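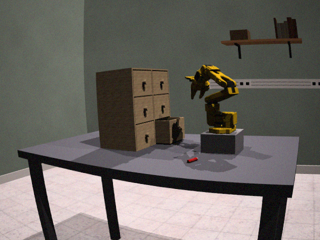
Geert Boersma thinks I should give up on the planner and just script the waypoints, and he told me so twice before lunch. His argument is that a drawer only slides one way, so why let a sampler think about it at all? Fair enough for one drawer. But I want the red cylinder to go into whichever drawer is open, and I don't want to write six scripts!

2024-06-06. So that was the morning. The afternoon was so much better. I finally moved the grasp check out of the main loop and gave it its own thread, and the control rate stopped sagging whenever the collision checker woke up. I've wanted that since March. Planning timeout is at 2000 ms now, with 4 retries, and the retries start from the last good joint state instead of home (why did I ever send it home?). 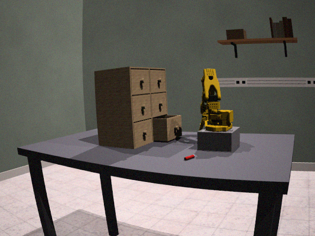

The other thing I fixed is the drawer model. Mudolness was treating an open drawer as a solid block, so every path that dipped inside counted as a collision and got thrown out. I split it into a floor and walls, reran the planner, and there it was — a path straight down over the rim, first try. I may have cheered. Fouad Abdel Hamid came over to see what the noise was and stayed to argue about contact margins, which I enjoyed more than I should have.

Still to do: the pose estimate for the cylinder flips end for end on some seeds. Symmetric object, so it shouldn't matter, but the wrist takes the long way round when it happens. Tomorrow I'll try both grasps and keep the shorter path.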